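Packing by hand: a conversation at the Clamero open day

Daniyal Tarar runs the handheld gripper work at Clamero, and for the open day he gave over one table to box packing. The box is corrugated cardboard with a red printed sheet across the bottom. Soft goods are the point of the exercise. "Rigid parts are a solved problem for us," he said. "Knitted things deform, and then they hang on the pad."

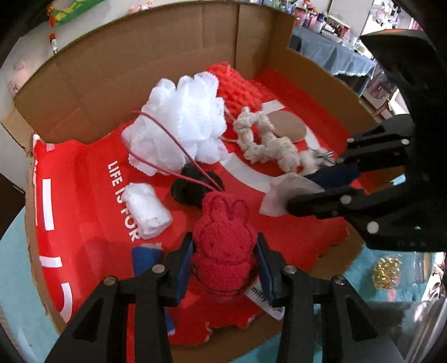 Page last changed: 28th August

The plush bunny, a red knitted one with a miffy tag, is the item Tarar prefers for explaining grip. Foam pads on the inner faces of the jaws take up the looped yarn. "Close until the foam gives, then stop. Any further and you are measuring the stuffing."

Mudassar Niazi, who wrote the task list, was asked why tissue paper is on it. "It's thin, and it lies flat. You have to come in low and at an angle, or you pinch the mat." He allows an operator two tries before the item is set aside and logged.

The list has 37 entries, sorted into four groups by stiffness. Cord gave the most trouble in the sorting. Niazi first filed it with rope, then moved it when operators kept dragging a neighboring item along with it.

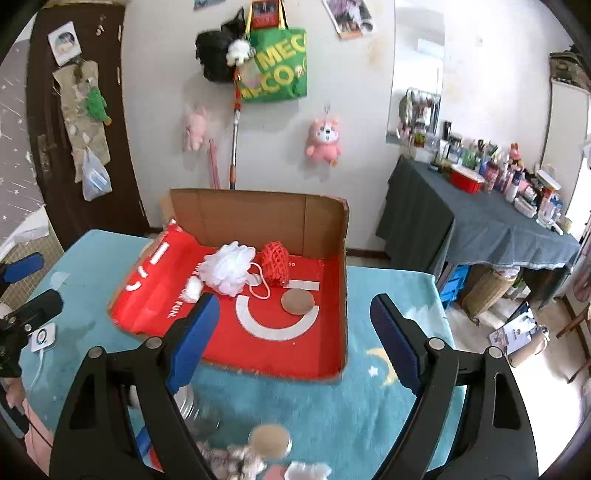
Tarar would like the groups redrawn again before December. His objection is that stiffness says little about the approach path, and a flat disc and a tall jar need different wrist angles whatever they are made of. Niazi does not agree. "Angle is the operator's business. The list should describe the item."

Both expect to settle it with the Thambiah logs, which record jaw opening and time to release for each attempt.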